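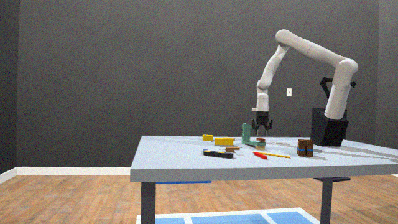 The table-clearing task in the Delleo simulation: the arm is above the small objects and the gripper is open. Computer rendering: Kornisora.

FOR IMMEDIATE RELEASE

Can a robot arm clear the table yet? Kornisora publishes the results of 11 everyday chores

Simulated study finds three chores ready for trial in a real workshop, and eight that still need a person

TROLTEVACH, 4th September — Kornisora, a developer of software for robot arms, today publishes the first complete results of Delleo, its simulated test of household and shop-floor chores. The study asks a question which our customers put to us at almost every meeting: if we buy one arm and fix it to one table, which small jobs can we give to it and then go away?

For the present the answer is a modest one. In 1,140 simulated attempts, divided over 11 chores, the arm was good enough in three of them. In the other eight it made mistakes too often, or it needed too much time, or both. Kornisora publishes all results together, the weak ones included, so that workshop owners and other developers can judge them for themselves.

"People see a short film of a robot which folds a towel, and they ask me why they are still folding towels at home," said Maricica Rusu, who leads the Delleo project at Kornisora. "It is a fair question. The film shows one towel on one good day. We wanted to know what happens on all the other days, when the towel lies under a book."

What was tested

The chores were selected after conversations with small workshops and with families in Troltevach and the villages near it. Kornisora asked them to name jobs that are dull, that come back every day, and that can be done at a table by one hand. Heavy lifting, cooking with heat and every job with a sharp blade were left out from the beginning.

The final list contains the following chores: sorting blocks by color; stacking blocks; putting pens and pencils in a cup; returning hand tools to a tray; clearing mixed small objects from a table; wiping a flat surface; folding a square cloth; closing a box with a lid; standing fallen containers upright; picking thin flat pieces from a table; and packing parts in a carton in a given order.

Each attempt had a limit of 90 seconds. An attempt was counted as a success only if the whole chore was finished inside this limit, with no object dropped on the floor and no object pushed to a place where the arm could not reach it again. A chore that was almost finished was counted as a failure. The team discussed this rule for a long time, and decided that a table with one pencil left on it is a table that somebody must still clear.

At the start of every attempt the software put the objects in new positions. It also changed their direction, so that the same pencil could lie across the table one time and along it the next time. The control program received no information about the positions in advance. It had to find them with simulated cameras.

Which chores the arm can do

The three chores that reached the required level are sorting blocks by color, stacking blocks, and returning hand tools to a tray. In these chores the objects are stiff, they have a clear shape, and there is usually one good way to hold them. Kornisora considers them ready for a trial with a real arm under supervision.

Returning tools was the surprise of the study. The team had expected that long and dark objects would be difficult for the cameras. In the early versions they were indeed difficult. After a change in July to the way the program selects its grasp point, the arm began to take a tool near its middle, and most of the failures disappeared. The same change gave only a small improvement when the program had to put pens in a cup, where taking the pen is easy and turning it upright above a narrow opening is hard.

Sorting was the most stable of all the chores. Stacking was slower, and the arm sometimes used almost the full time, but the stacks stayed standing.

Which chores still belong to people

Folding a cloth had the weakest result. The arm often lifted one corner correctly and then lost it when it moved to the side. With only one gripper there is no second hand to keep the rest of the cloth flat, and the team does not expect a quick solution.

Thin flat pieces were almost as difficult. When the gripper comes from above, its fingers need something to close on, and a piece that lies flat on the table offers very little. A person solves this without thinking: we slide the piece to the edge of the table and take it there, or we use a fingernail. The program found the sliding movement a few times by itself, and then too often it let the piece fall.

Clearing mixed small objects, the task shown with this release, is the chore that families asked for most. It brings many of the difficulties together on one table. Blocks of different shapes lie close to one another, a small one can be hidden behind a larger one, and something slim like a pencil can lie right beside another object. The arm can pick up many of these things when they are alone. When they are together it must decide what to take first, and a poor decision at the beginning makes all the following steps more difficult.

"In this chore we saw the biggest distance between what the arm can grasp and what it can finish," said Rusu. "My daughter clears a table worse than the robot if you look at one block. If you look at the whole table, she wins, and she is also singing while she does it."

Wiping, closing a box, standing up fallen containers and packing in order all had results in the middle. Kornisora sees closing a box as the most likely candidate for improvement, and hopes to move it to the group of ready chores with the next version of the software.

What the results do not show

All attempts in this study were made in simulation. Kornisora wishes to be clear about this point, because simulated results are sometimes reported as if a machine had already done the work in somebody's kitchen. In simulation the light does not change when a cloud passes, the table does not shake when a truck goes by, and the gripper does not become greasy. A success in Delleo is a reason to try the chore with a real arm. It is not a promise that the real arm will succeed.

The study also does not look at price. For many small workshops it may be cheaper to change the order of the work than to buy an arm, and Kornisora tells this to visitors who ask. A tray with a fixed place for each tool helps the robot, and it helps the person as well.

Finally, the study does not measure how tiring it is to watch over a machine. Several workshop owners said that a robot which needs help at every fourth object is worse for them than no robot, as the worker can then do nothing else with attention. This question will be part of the next stage.

Next step: trials on the shop floor

The three ready chores will now be tested with a real arm at Sundaram, a workshop in Troltevach that repairs and assembles small household devices. The arm will work at one table beside the staff, during normal hours. It will return tools to their tray, and it will sort and stack plastic spacers in place of the simulated blocks. The employees will keep a simple notebook of each time they must stop the machine or correct it, and these notes will be published together with the measured results.

The staff of Sundaram have also asked to try the table-clearing chore at the end of the day, although it did not reach the required level. Kornisora has agreed to this under the condition that the attempts are reported separately. Workers may end the trial of any chore if it disturbs them, and they do not have to give a reason.

"I do not think the robot will take over our tables this year," said Rusu. "I would be happy if it puts the screwdrivers back correctly and people stop noticing it. That would already be a real chore, done in a real place."

Availability

The full results of Delleo, with a separate page for every chore, are available from Kornisora free of charge. The package includes the starting positions of the objects for each attempt and the rules for counting a success. Teachers and students may use the simulated table and its objects in their lessons. Other developers are invited to run their own control programs on the same chores and to send their results, good or bad, for inclusion in the next edition.

Companies that would like to propose a chore can do so in writing. A proposal should describe the job in plain words, say how often it is done in a day, and explain what a good result looks like. Photographs of the work table are welcome — please do not tidy it first.

About Kornisora

Kornisora develops control and testing software for robot arms which work on tables and benches. The company is based in Troltevach and works mainly with small workshops, repair businesses and technical schools. Delleo is its simulated test environment for everyday manual tasks.

Press contact

Maricica Rusu
Delleo project, Kornisora
Troltevach

Interviews can be arranged in writing or by telephone. The rendering which accompanies this release may be reproduced without charge if Kornisora is named as the source.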